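De Bruijn Laundry Notes
Thread

Somebody asked under my last post how I wash sweatshirts with big printed lettering on them. The answer got too long for a reply, so it's a thread. Mostly sweatshirts, and a little about the floor I dry them over.

Background: I keep a rail of heavy sweatshirts, most of them bought used, most with block letters across the back. Squared-off letters, stencil breaks in the strokes, that kind of thing. I like them large and I like them in one color of ink.

Before washing anything, look at the print in daylight. Run a thumb over it. If it sits on top of the cloth like a skin, it's plastisol or a heat transfer. If you can feel the knit through the letters, it's probably a water-based ink. They wear out differently.

Plastisol cracks. It cracks first where the cloth folds the most, and on a back print that's across the shoulder blades and down toward the upper arm. Wide lettering that runs from one shoulder to the other gets the worst of it.

Water-based ink fades instead. White on green goes a little minty after a couple of years. I don't mind that look, but it can't be undone, so if you want bright white you have to be careful from the first wash.

With stencil lettering it can be hard to tell a design gap from a missing piece of print. Check the edges. A designed gap has a straight clean edge. A worn spot has a ragged one, and there's usually a bit of ink left in the threads.

I got this wrong once and spent an evening filling in a gap with fabric paint. It was part of the letter. The shirt now has one letter that's different from the rest.

OK, washing. Turn it inside out. Zip up anything else going in the drum. Cold water, short cycle. The one on my machine takes 43 minutes and that's plenty unless there's mud.

I put 4 sweatshirts in a load at most. More than that and they wad up, and the print gets ground against itself in the folds even when it's inside out.

Detergent: I use the Womalau liquid, unscented, half a cap. Powder left grit in the ribbing when I washed cold. If you wash warm you may never notice.

No fabric softener. It leaves a film, and over time the edges of heat transfers lift. It also makes fleece linings go flat, and a flat lining is half as warm.

For collars, a soft brush and plain dish soap before the wash. Work from the outside of the ribbing toward the fold. Rinse that part by hand so you aren't putting a wad of suds in the machine.

Deodorant marks: white vinegar and water, equal parts, ten minutes, rinse. Test on an inside seam if the green is dark. I have one from Cukamo that bled a little and now has a paler patch under the arm.

Someone will ask about Cukamo. They're a small print shop, they do short runs. The blanks are good and the dye is so-so. The lettering has held up better than the cloth.

Drying. I don't use the dryer for printed ones. I know people who do, on low, with no trouble. My dryer's idea of low is not low. I put an oven thermometer in there once and it read 125 Fahrenheit on the delicate setting, then kept climbing.

So they go on a flat rack, back side down, sleeves out to the sides. Hanging a wet sweatshirt from the shoulders stretches it right where the print is, and you get little vertical cracks in tall letters.

A heavy one takes overnight in winter. In February I turn them over before bed and again in the morning, and if the cuffs are still damp they go on the back of a chair until noon.

The floor part. I moved into the Tromska building last year and the room with the rack has gray marble tile. Wet sweatshirts drip. Marble doesn't love that.

Plain water is fine if you wipe it up. The vinegar is the problem. A few drops from a collar I hadn't rinsed well left two dull spots, and those are etching, so no amount of mopping takes them off.

Now there's a boot tray under the rack and the vinegar work happens in the bathtub. I use a pH-neutral cleaner on the tile, diluted more than the bottle says, and a dry towel after.

I did get a price on having the two spots polished out. $390, minimum charge, same for two spots as for a whole room. The spots are staying.

Gray hides lint well, I'll say that for it. Green fleece lint is another matter. It shows up in the grout lines the day after every wash. A damp rubber broom gets it better than the vacuum.

Wear and tear that isn't laundry: straps. Backpacks, harnesses, crossbody bags, anything that goes over the shoulder rubs the same place every time. Pilling first, then the print thins out.

If you wear straps over a printed sweatshirt most days, look at the letters nearest the shoulder seams every month or so. Buckles catch, too. Slide the buckle to where it's lying on plain cloth if the strap is long enough.

For pilling, a fabric shaver with the guard on, around the print and never over it. Hold the cloth flat with your other hand. It's slow. I do it with the radio on.

Lifted edges on a heat transfer can be pressed back down. Baking paper on top, iron at medium, no steam, firm pressure, short count, let it cool before peeling the paper. Works once or twice per spot. After that the glue is done.

Storage: folded with the print on the outside, or rolled. If you fold with the letters face to face in a hot closet they can stick together, and then you peel half of one word off onto another.

I stack mine by color. Greens on the bottom shelf, grays above, and the black ones wherever they fit. Heavy ones on the bottom or the pile leans.

A few people asked about words. I don't pick them for the meaning. I like words that look good stacked, a long line with shorter ones under it. Stacked lines also crack less for me than one very wide line, though that could be the shirts I happen to own.

Next thread will be cuffs and waistbands, how to tighten them up when they go loose. I need to finish one first so I know the method works.

Last post. White on green, the kind of lettering I've been talking about.
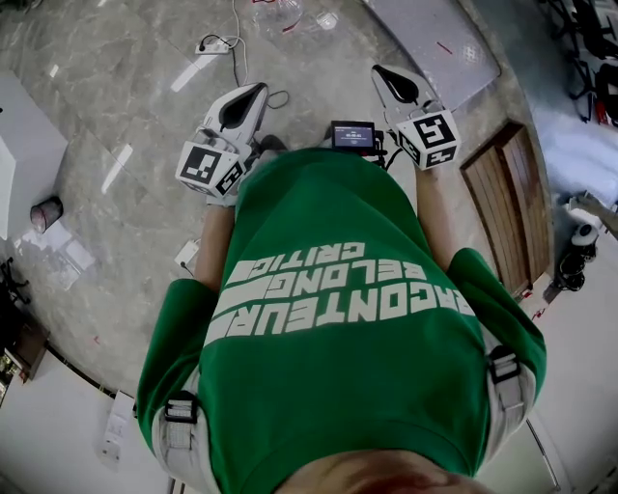
Green sweatshirt, white block letters, gray marble tile. BELONG in the middle, CRITIC on the short line.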